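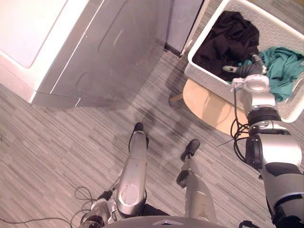 Trokuva home energy visits: progress report to the Endamano Fund

We've had a really good spring in Inton! Since the last report we have finished 139 home visits, and 126 of those households have agreed to a follow-up call in August. The Quispe estate, which we were worried about, turned out to be our busiest patch. People there told their neighbours, and by the second month we were booking visits three weeks ahead.

Most of the work is still draughts, radiators and meters. Letterbox brushes and door strips go on in minutes, and residents notice the difference the same evening (we get some lovely messages about it). Tariff checks take much longer, mainly because of time spent on hold.

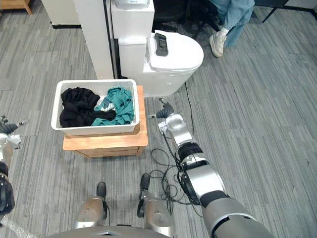
We have moved the phone sessions to Tuesday mornings, when the suppliers' lines are quieter, and that has cleared nearly all of the backlog. Two cases are still open, both about old prepayment debt, and we're going through the meter readings with the residents concerned.
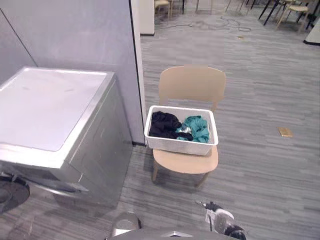

The appliance sheet has been rewritten, and it's much better for it. The old one tried to cover everything from kettles to tumble dryers and hardly anyone got to the end. The new one takes one appliance per page and starts with laundry. A front-loading washer like the silver-grey one here gets the first page, with a chart for writing in the reading before and after a wash at 40 degrees. Fridges come next, then ovens.

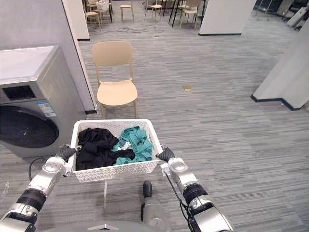 Will the remaining visits fit within the current grant?

We expect them to. There are 21 left on the list, the travel budget is slightly underspent, and we have enough door strip in the store to cover them all. The one cost that may rise is printing, as the new sheets are going faster than we'd planned for. We'd love to do a larger-print version too, and will send a separate quote for that.

Trokuva, Inton | Contact us | © Trokuva | Back to top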